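Pristham Ceremonial Speech Corpus
Data card, version 2, last revised 2019-05-31

Summary

A collection of 1485 public addresses given at the swearing-in, installation or farewell of elected officials at town, county and state level. Each record holds the full text of one address, the office concerned, the year, and a set of hand-assigned labels covering rhetorical content. The corpus was built for work on how incoming and outgoing officeholders refer to one another in formal settings. Maintained by Nisha Rana.

Contents

speeches.tsv – one row per address, tab-separated, UTF-8
labels.tsv – one row per labeled passage, keyed on speech_id
offices.tsv – lookup table for office codes
sources.tsv – where each text was obtained, with retrieval notes
CHANGES – differences between versions 1 and 2

Fields in speeches.tsv

speech_id: integer, stable across versions. Gaps are withdrawn records and are not reused.
office: code, see offices.tsv.
level: town, county or state.
occasion: oath, installation, farewell or joint. Joint means that the outgoing and incoming officeholders spoke at the same event and the source printed both speeches as a single text.
year: four digits. Left blank where the source gives only a term of office.
text: the address as delivered if a transcript exists, otherwise as prepared.
delivered: 1 for a transcript, 0 for a prepared text, blank if unknown.

Collection

Texts came from two places. The larger part was taken from the Sikside pamphlet collection, which holds printed programs and souvenir booklets from local ceremonies. The rest came from clerks' offices that answered a written request. The first pass gave 1721 candidate texts. Duplicates, fragments and newspaper paraphrases were then removed. A text was treated as a fragment if it had fewer than 30 words or if it plainly began partway through.

Printed material was scanned and run through character recognition, then corrected by hand against the scan. Correction covered spelling and line breaks only. Errors present in the printed original were kept, including misspelled names of officials. Applause marks and stage notes in square brackets were kept in the text field and should be stripped before counting words.

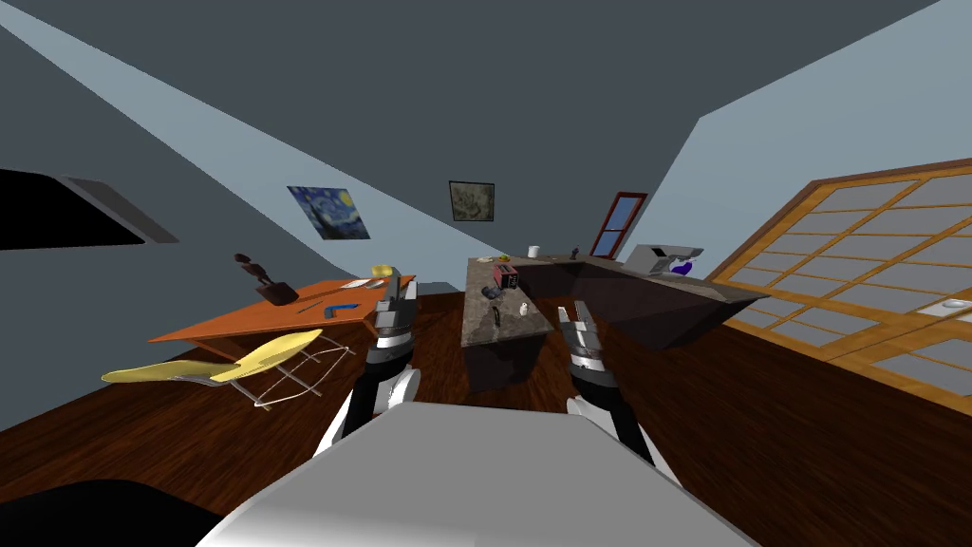
Oaths were removed from the start of an address when they followed the statutory wording exactly. Where a speaker changed the oath or added to it, the whole passage was retained. Opening prayers and introductions by other speakers were always removed, even when the booklet ran them together with the address.

Labeling

Four labels are in use: predecessor, opponent, unity and program. A passage is one or more full sentences, and may carry more than one label. "Predecessor" covers any mention of a former holder of the same office, by name or by title. "Opponent" is limited to candidates in the most recent contest for that office. When the outgoing official was also the losing candidate, both labels apply. "Unity" needs an explicit appeal across party or faction; general thanks to voters do not qualify. "Program" marks a stated plan for the term.

Labeling followed the Srivastava guidelines, second printing, with the change to "unity" noted above. Roughly 1000 passages were labeled twice by different people. Disagreements were settled by discussion and only the final label is stored. The original pairs were not kept, so agreement scores cannot be computed from this release.

Known problems

County offices are overrepresented. Farewell addresses are scarce before the period when booklets began to include them.

Party is not recorded. Many of the offices are nonpartisan on paper, and the sources are uneven on the point.

The year field for records from the Wukholm boxes reflects the printing date, which may fall a year after the ceremony. These rows carry the note "W" in sources.tsv.

Line-end hyphens were rejoined by script in version 1. Some compounds lost their hyphen as a result – "vice-chairman" is the most common case. Version 2 restores those that were found.

Use

The texts are suited to the study of formal political language at the local level. They should not be used to estimate how often such ceremonies took place, as survival of the booklets depends on the habits of each office. Speakers are identified by office and year only, but many can be traced from the content of the address.

Corrections

Send the speech_id, the text as it stands and the text as it should read. A scan or page reference is needed for changes to wording. Corrections received before the end of July will go into version 3; later ones are held for the release after that.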